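Lachlan Paewai
Notes on our garment handling cell rules, revision 3. Thread.

We run two-arm manipulation of clothing at Randstead. The rules below replace the May version. They cover people, cables, the table and the logs.

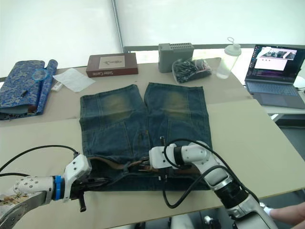 The old version was written for rigid parts. Cloth changes a few things. With two grippers closed on the same garment, the arms are coupled through it. A stop on one arm has to stop both. If only one stops, the other keeps pulling.

Rule 1. Linked stop. One stop input, both controllers. Test it at the start of each shift with a garment held in both grippers. An empty-gripper test doesn't count.

Rule 2. Do not open the grippers on a stop. Hold position and hold grip. Release is a separate command, given by the operator after looking at the garment. We had automatic release in the May version and Clem Faulkner argued it out. She was right.

Rule 3. Hands. No reaching past the base of an arm while motion is enabled. If you need to touch the arm, the garment or a cable, pause first, say "paused" out loud, and wait for the second person to repeat it. Applies to short reaches too.

Rule 4. Sleeves and cuffs. Buttoned or pushed above the elbow. No lanyards, no loose bracelets.

Rule 5. Wrist cables. Leave enough slack for full wrist rotation, then check where the slack goes at the lowest pose. A loop that can get between the gripper and the cloth will get pinched sooner or later. Clip it to the upper segment. Recheck after any gripper swap.

Rule 6. Belts, buckles, zippers and rivets. Treat as hard contact. Lower the grip force limit before closing on them and log the change. Cameron Ngata asked if a belt should come out of the loops first. No, if the task is defined with the belt in. Write it in the task sheet either way.

Rule 7. Back of the table. Items back there count as obstacles. Put them in the collision model or move them off. Liquids go on a different surface. This is the rule we break most, me included.

Rule 8. Logging. Every stop gets a line: time, operator, garment type, which gripper was closed on what. Review at 500 cycles or at the end of the week, whichever comes first.

Isla Ormsby asked on the last thread whether this follows a published standard. It's a site procedure. It sits under our risk assessment and doesn't replace it. If your arms or grippers differ from ours, redo the assessment before copying any of this.

Still open: a pull force limit for denim versus knits. Will post numbers when we have them.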